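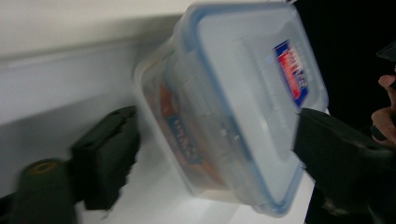
Lidded box, round one. Both fingers on it!

Right, gripper thread, as promised to the three people who asked. I've been building a pair of hand-held grippers at the Jeltthorpe workshop since June and they've finally reached the stage where I can pick up normal household stuff with them.

The idea is simple enough. You hold one in each hand, do a boring job like putting a box on a shelf, and the recording goes off to teach the arm. The arm is still in bits under Sowmya's bench, but one thing at a time.

Fingers first, as that's where all my evenings have gone. Version one was far too smooth. Anything plastic just slid out and I spent a whole night chasing a butter tub across the floor. Mogens said make them blockier, I sulked for a bit, then I made them blockier. Annoyingly good advice.

Food boxes are a pain because the sides give a bit when you squeeze. Too gentle and it drops, too hard and the lid pops up at one corner. I've put something inside so there's a bit of weight to it - an empty box skates about all over the place.

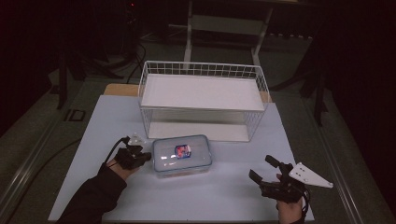
The other thing I keep getting wrong is the cables. They need enough slack to let me reach across the table, but if I leave too much I end up wearing them. Barış reckons a loop over the forearm and some soft tape. Trying that next, will report back.

Also my wrists ache! Each gripper felt like nothing on the kitchen scales and feels like a brick after 47 goes at the same shelf. Might move the handle back a touch so it balances better.

Someone asked how many goes the arm will need. I'm aiming for 2000, and I'm on 892, so please send biscuits.

Files for the finger shape will go up once I've fixed the screw holes, which are currently a tiny bit wrong on the left one and very wrong on the right. If you've got a nicer way of doing the pivot, shout, I'm all ears.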